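# About Roko

Hi, I'm Ekrem Ekinci, and Roko is what happened when my shed got too small. We're a shared robotics workshop in the back half of an old upholstery factory on Ladau Street. Members build robots here, mostly arms of one sort or another, and on most evenings I'm the bloke at the far bench swearing at a tensioner.

I used to fix dental chairs and sterilisers for a living, which is a better training for this than it sounds (lots of small parts, very little room for your fingers). When I left I took home a box of worn-out wrist joints that were headed for the skip and started trying to get one moving on the kitchen table. Then in the garage. Then in the shed, where I drilled through a power lead and my wife suggested, quite kindly, that I find somewhere else.

So I rented this place. The first winter it was me, two trestles and a heater. People kept wandering in to ask what the noise was, and a fair few of them came back with projects under their arms. These days we've got a proper machine room, a soldering bench, four 3D printers (one always sulking) and a quiet room at the back for the fine work.

## What we build

All kinds of things! There's a chess player, a tomato picker that is still frightened of tomatoes, and a camera slider that's been "nearly finished" for as long as I can remember. My own favourite is the Videll, our pair of small teleoperated arms. You sit at the controls, move your hands, and the instruments copy you at a much smaller scale. It's a bench machine for learning on and goes nowhere near a patient. We've put 1,160 hours into it according to the logbook, and I'd say half of those went on cables.

Cables are the whole game with a wrist that small. They run down the shaft and around little pulleys, and if one has a whisker too much slack the jaws lag behind your hand and you feel like you're working in mittens. Too tight and you wear the cable through. I rewound the left side so many times last year that I could do it in my sleep, and possibly did.

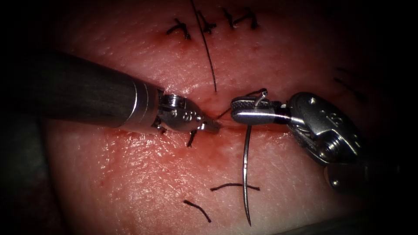
We picked suturing as the job to aim for because it's so unforgiving. You have to hold a curved needle at a decent angle, roll the wrist to follow the curve, and then tie off without yanking everything out. My knots were a disgrace to begin with. They've gotten better, though I still like to leave the tails too long, and Halvorsen (our resident controls person, surname only, don't ask me why) reckons I grip the needle like a spanner.

Halvorsen wrote the software that smooths out hand tremor, by the way, and it's lovely stuff. You can turn it off with a switch on the left of the console. Everyone should try that once.

## Joining in

You don't need to be an engineer. We've got a retired baker, a couple of uni students and a bloke who restores accordions, and he's better with tiny springs than any of us. Membership is $70 a month and gets you a key, a shelf and use of everything once you've done the safety induction. There's space for up to 100 members and we're not full yet.

If you just want a look, come to an open evening. The next ones are in December and the kettle will be on. Closed shoes please, and tie long hair back before you go anywhere near the lathe.

Parts donations are very welcome too: small motors, encoders, bearings, dead printers. Please ring before you drop off anything bigger than a microwave. The roller door sticks, so give it a good thump and I'll hear you.

Ekrem

*Page last updated 25 November 2023*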